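Call for Participants: A Place to Sit
Looking for 20 households in and near Trelbridge to tell us about the seats they live with 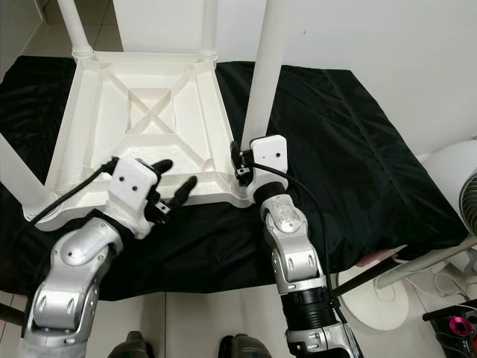 What we're doing

Think about the seats in your home that never show up in a family photo on purpose. The stool you stand on to reach the good platter. The folding chair that comes up from the basement every Thanksgiving and pinches whoever opens it. The upturned bucket by the garden hose, the step where everybody takes their boots off, the one kitchen chair that is yours even though it matches all the others.

We love these things, and we would love to hear about yours!

A Place to Sit is a home-life history project run by Kiteretti, a small group that has been recording everyday life in the Trelbridge area for years. Our past projects were about lunch boxes, porch lights and the drive to work, and together they have given us an archive of over 700 recordings that anyone can come in and listen to. This time we want to spend a whole season on seats. We mean the plain ones mostly - stools, benches, lawn chairs, step stools, booster seats, milking stools, piano benches full of old sheet music - though if you have a grand old armchair with a story we won't turn it away.

We are looking for 20 households to take part. A household can be one person. It can be four generations. It can be three roommates who found everything they own on the curb in April, and we'd be very happy to hear from you especially, as our archive is thin on renters.

Who can take part

You should live in Trelbridge or close enough that one of us can drive over and be home for supper. Fortin and the lake road are both fine. If you are farther out, write anyway and we'll look at the map together.

At least one person in the household needs to be 18 or older. Kids are welcome to join in with a parent or guardian's okay, and in our experience they have strong opinions on this subject.

You don't need to own anything old, pretty or unusual. You don't need to know who made it or what it's worth. We are not appraisers and couldn't help you there if we tried.

We can do visits in English and French, and Ylva Bråten can do them in Norwegian too. For other languages, let us know when you sign up and we'll look for an interpreter. Please give us a few weeks for that.

What you'd be doing

There are two visits and one small notebook.

The first visit takes a morning or an afternoon. Two of us come to your home, have a look at the seats you'd like to show us, and sit down with you (on them, if they'll hold us) for a recorded conversation. We don't bring a list to march through. We'll start with something like "Where does everybody end up sitting when company comes?" and see where it goes. Last time around, with the lunch boxes, one conversation about a thermos ended up being mostly about a strike and a borrowed car, and it's one of the best things we have.

Then we leave you the notebook for two weeks. Whenever you think of it, jot down where you sat, what on, and what you were doing. A line is plenty. Drawings are good. So are complaints. If you miss some days, leave them blank and carry on, please don't go back and fill them in from memory.

On the second visit we pick up the notebook, go through it with you, and take a few photographs of the seats you've chosen. People can be in the photographs or not, as you like. This visit is usually shorter, though Rhonda Perron has been known to stay for coffee and a second coffee.

In the fall, we'll put together an exhibit at the Premari building downtown, with the recordings playing at listening stations and as many real seats as people are willing to lend. Lending is entirely up to you and has no bearing on whether we pick you. We understand that you may need yours to sit on.

What you get

Each household receives $38 per visit, paid by check or gift card at the end of that visit. You'll also get a copy of your recordings, prints of the photographs, and an invitation to the opening evening for you and whoever you'd like to bring. There will be food. There will also, obviously, be plenty of places to sit.

If you take part and later decide you'd like something kept out of the exhibit or the archive, tell us before the exhibit text goes to the printer and we'll take it out. You can ask for your name to be left off from the start, or use a first name only. We'll go over the consent form with you at the first visit, out loud if that's easier, and leave you a copy.

Things people have asked us already

My furniture is all from a big box store. Is that okay?

Yes, please! So is a lot of ours. Somebody put it together on the floor with one screw left over, and we'd like to hear about that.

Can I talk about a seat I don't have anymore?

Yes. Some of the best stories will be about chairs that broke, went to a sister, or got left behind in a move. We'd like at least one seat to be in the house now, so there's something for us to look at, but the rest can be gone.

What about a wheelchair, a shower seat or a walker with a bench?

Very much so. These are seats people use every single day and there's hardly a word about them in the archive. You choose what to show and what to talk about, and we won't push. If you would rather have the conversation somewhere other than home, we have a ground-floor room with a ramp and a wide door.

Does it have to be indoors?

No. Boat seats, tractor seats, deer stands (we'll record from the ground, thanks), the tailgate of a truck. All fine.

My house is a mess.

So are ours. Leave it.

Do you want pets' chairs?

If the cat has taken over a chair, then we want to hear about that chair.

Who you'd meet

Carter Beaulieu and Audrey-Anne Beaulieu do most of the home visits. They are cousins, they both grew up here, and there's a fair chance they went to school with someone you know. Ylva runs the recording gear and edits the audio. Rhonda looks after the archive and is the person to call if you'd like to hear some older recordings before making up your mind. Bastien Leblanc is building the exhibit and will be in touch about anything you offer to lend, including how it will be moved, where it will stand, and whether visitors will be allowed to sit on it. The answer to that last one is always yours to give.

We are also looking for two visit helpers

This is a paid, part-time role for the length of the project, and it would suit a student, a retired person or anyone with some free afternoons and a liking for other people's kitchens. Helpers come along on the home visits, label recordings, keep the notebooks in order and type up a page of notes after each one. Later on you'd help Bastien set up at the Premari.

You should be a patient listener, able to write clearly, and comfortable with dogs. A driver's license is useful but one of the two helpers can do without. French is a big plus. You don't need any history training - we'll teach you how we do things over two paid practice sessions, where we interview each other and then listen back and wince.

Hours come to one or two visits a week, fitted to your schedule as far as we can manage. Most visits start at 10 a.m. or 2 p.m. and a few are in the evening for families who work days.

How to sign up

Households: send us a short note with your name, the part of town you live in, who lives with you, and a few words on one seat you'd want to talk about. A few words really is enough. "Green stool, wobbles, Dad's" would do nicely. If you'd rather not write, call extension 643 at the Kiteretti office and leave the same thing as a message. Rhonda listens to them all and will call you back.

Helpers: send a letter of a page or less saying why you'd like to do this and when you're generally free. A resume is welcome but the letter matters more to us. Put the name and number of one person we can call who has worked, studied or volunteered with you.

Either way, you can drop your note through the slot at our front door on the Fortin side of the building. The side door sticks.

We'll choose households with an eye to getting a good mix of ages, neighborhoods and kinds of homes, so if we don't pick you this time it says nothing about your chairs. Everyone who writes will hear back from us, and everyone who writes is invited to the opening.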